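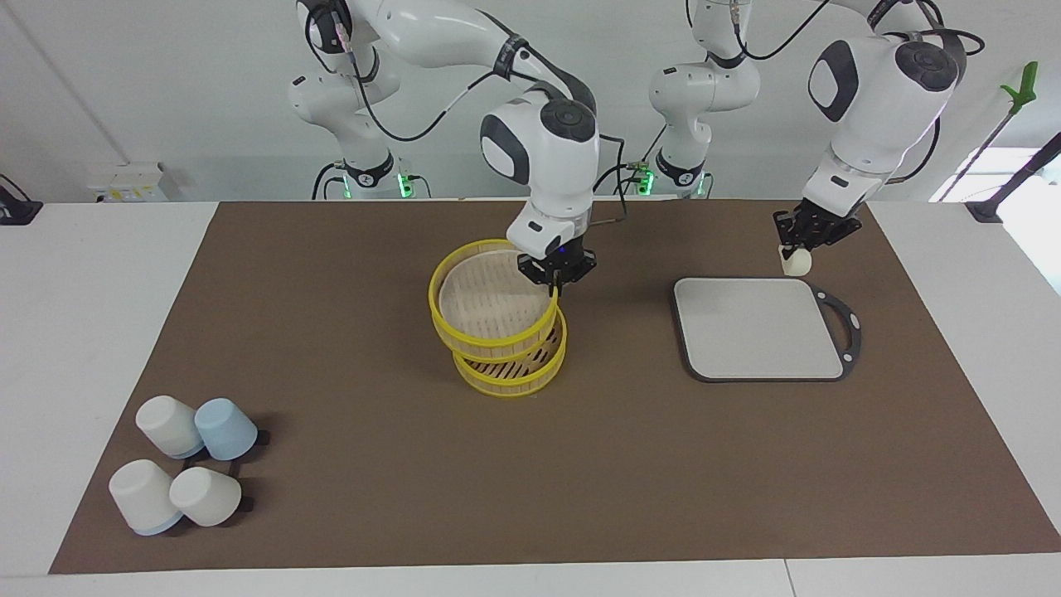

Dim sum, by remote control

Search this blog Go

Two arms, two steamer baskets, one tray and me on the controls. Valdemar Ketilsson had set out the task at Pritstead so that a child could do it, and I'd like to meet that child.

The idea is that you drive the arms through the job by hand, over and over, and Drorkia (our name for the software, don't ask) learns from the recordings. We want 800 good runs. By October 26, 2018 we had 372, and 26 of my own had been thrown out for what Birthe politely labels "hesitation".

Getting the top steamer off the bottom one is the bit I dread. The grippers have two fingers and no sense of humour, and if I squeeze the rim off centre the whole basket tips. My left hand, meanwhile, forgets it's also employed.

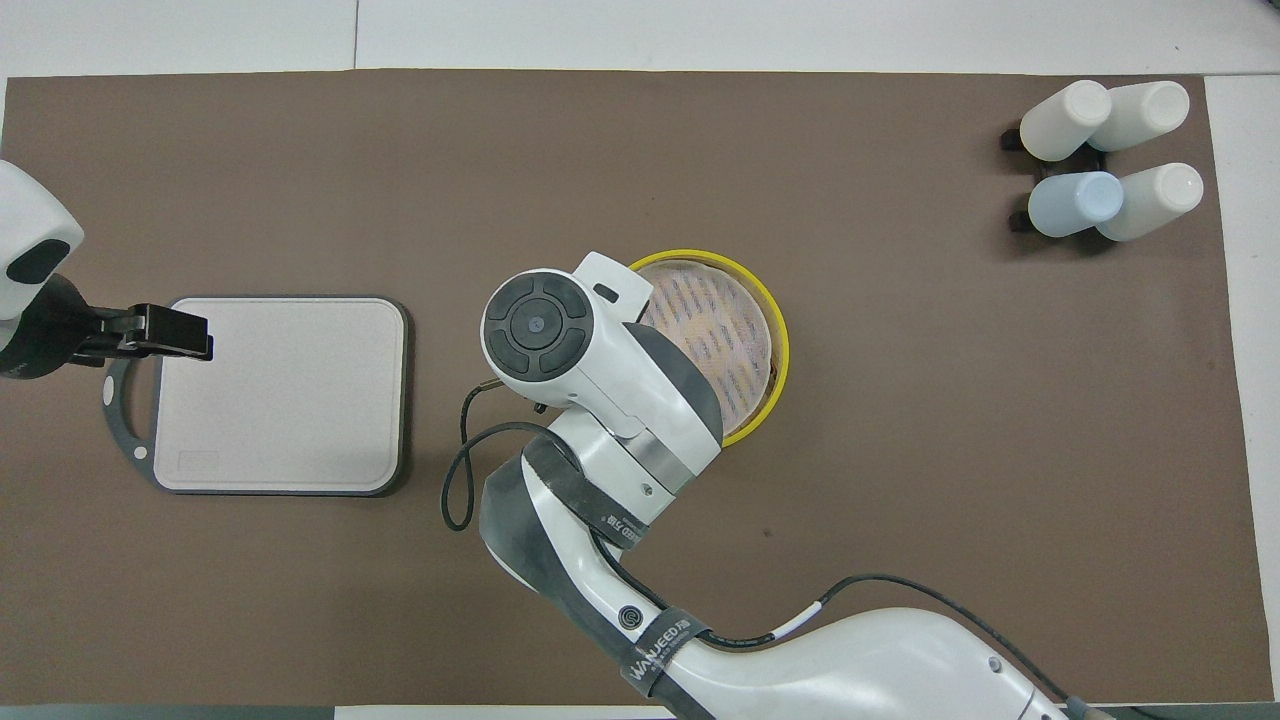 Dagný Juhl does the same run with her elbows in and hums the whole time - I've tried the humming. She says to look at the rim and never at the gripper. I'm back on the controls after lunch.

Recent posts
Teaching a robot to wait
My thumbs, a complaint
Mogensen visits the lab

Contact | Copyright Heiðrún Grímsdóttir | Back to top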